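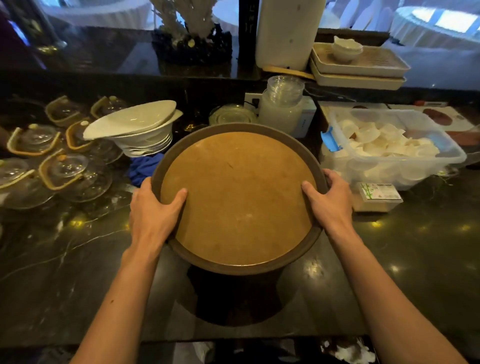 Smart basketball and shot tracking app, anyone kept using one past the first month?

Forum: Training and Gear
23 replies, showing page 1

baseline_drift
Our club is being pitched the Ullel system for the coming season. It's a ball with a sensor in it, two units that clamp to the backboard, and an app that spits out arc, release time and something they call a "shot quality score." The rep says players improve their free throws by up to 40 percent. Improve from what, he couldn't tell me. I asked for the study and got a PDF with a graph that had no numbers on the left side.

I coach 14 to 16 year olds. Has anyone run this for longer than the trial and seen a difference you could measure without using their own app to measure it?

tallmanshort
We had it at Anmont from March on. The kids loved it for two weeks. Then it was a heavier-feeling ball that needed charging. The arc numbers seemed fine to me, for what that's worth. The makes and misses were not. It kept logging bank shots as misses.

corner3_skeptic
"Seemed fine" compared to what? That's my problem with every one of these threads. People say the arc reading is accurate and they've never checked it against anything.

tallmanshort
Compared to me filming from the side and drawing the angle on my laptop. Not lab work, but I did check. It was usually within 3 degrees of what I got.

corner3_skeptic
OK, that's more than most people do, fair enough. But 3 degrees is a lot when the app tells a kid he's "outside the ideal window" for being 2 off.

gunnlaugsson_v
I'll take the other side of this a little. I run skills sessions and have used Ullel for a full season, and before that the Brimance sleeve. The score is nonsense, ignore it. Release time is useful. I had a guard who swore his release didn't slow down late in practice, and I could show him a list where it did. He'd been hearing it from me for a year and didn't believe a word.

It's a tool for arguments with teenagers. I think that has some value.
Valdemar Gunnlaugsson

baseline_drift
Could you have done that with phone video, though? Our budget is real money from real parents. The quote is 968 for the starter kit and then a subscription on top, per team, every year. When I asked what happens to the data if we stop paying, the rep said he'd get back to me. He hasn't.

gunnlaugsson_v
With phone video, yes, if you sit down and go frame by frame through every shot. I wouldn't. Maybe you would.

On the data: you can export while you're subscribed. After that I don't know. I'd get it in writing.

halfcourtheave
Get it in writing is right. We had a different system, the Naidoo one with the camera on a pole, and when the subscription lapsed the history was just gone. A whole season. Support told us it was in the terms, and it was, on like page nine.

Also these are minors. Who at your club is signing off on a company holding video and performance data on 14 year olds? Our league asked us that and we had no answer.

pivotfoot88
Every pro team uses this stuff now. I don't get the hostility. If it's good enough for them it's good enough for a youth club.

corner3_skeptic
Pro teams have people whose whole job is to work out which numbers to throw away. A youth club has a coach with a whistle and a phone at 12 percent battery. And you're assuming they use this product, which I haven't seen anyone show.

pivotfoot88
Didn't say this product. Said this kind of thing. But sure.

zoneitup
Cheap suggestion. Have every kid shoot 100 free throws at the start of preseason, in sets of ten, and write the makes on paper. Do it again six weeks later. Then do the trial with half the squad and see if that half moves any more than the other half. Costs you a pencil.

corner3_skeptic
Half a squad is five or six kids. You'd be reading noise.

zoneitup
Still less noise than a graph with nothing on the left side.

baseline_drift
I like that and I'm going to do it, small numbers or not. I've told the rep we'll take the free trial, no card details, and that I want the export question and the privacy question answered by email before any ball comes out of a box. Will post the paper results when I have them, including if they make me look wrong.

tallmanshort
Ask him about bank shots too.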